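The Long Table at Latano Hall

By the time I find the right staircase in Latano Hall, the Sadthorpe College manipulation club has already been at it for two hours, and somebody has eaten all the good crackers. I am handed a stool and a bad cracker and told to sit wherever I like, so long as I don't lean on anything with a cable coming out of it. This takes some looking. There are an awful lot of cables.

The club meets up here all through the spring to get ready for the Prandarel, a student contest that asks a simple question and then makes it hard. Can your robot reach into a tray of odds and ends, pick up the one it was asked for, and put it somewhere else? Each team gets 1000 points to start with and loses them for every drop, every miss and every second of dithering. Last February, Sadthorpe came home with 639 of theirs and finished in seventh place, and they have been talking about it ever since, mostly over noodles.

Bình Huỳnh is a junior, and he runs the practice sessions in the sense that he is the one with the notebook. He started out in civil engineering and wandered in one evening looking for a stapler (he still doesn't have it). His notebook has an entry for every grasp the team has tried since the fall, 2292 of them when I visited, each in the same small, patient handwriting, with remarks like "too eager" and "nearly, poor thing" in the margin.

"You start to feel for it," he tells me. "You sit there whispering at a gripper to go left a bit. My roommate came by once and thought I was on the phone."

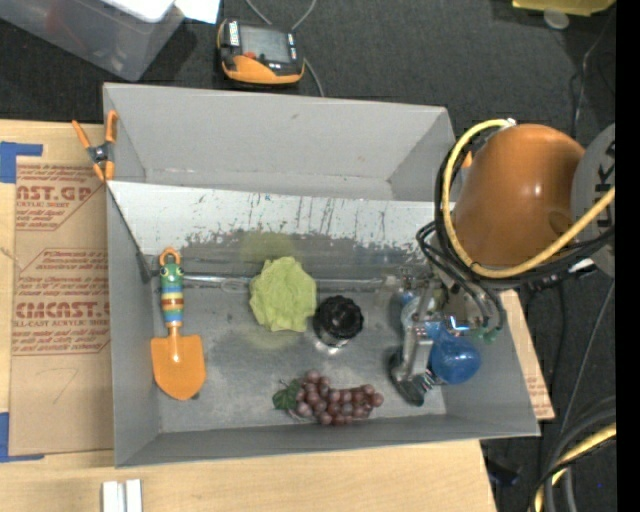

Practice at Sadthorpe: the gripper down in the tray, with a frog-headed trowel, toy grapes and a lettuce leaf among the pickings.

The choosing of the objects is an art of its own, and I could have listened to the students argue about it all night – for a while I thought I might have to. A bunch of toy grapes is all bumps, and a program that is happy with a plain ball may have no idea where to take hold of it. A leaf gives the camera a different outline every time it lands. The toy trowel with the striped handle is a favorite with everyone, and it has picked up the name Lã, which nobody would explain to me and which is written in the notebook with great seriousness.

What surprised me most was how quiet the room gets. There is plenty of chatter while someone changes a line of code, and then the arm starts down and the whole table goes still, even the two freshmen who had been bickering over a playlist. After that comes a groan or a cheer, the scratch of Bình's pencil, and everybody is talking again.

They have the room until ten, and they stay until ten. When I left, Bình was turning to a fresh page and asking if anyone had seen his eraser.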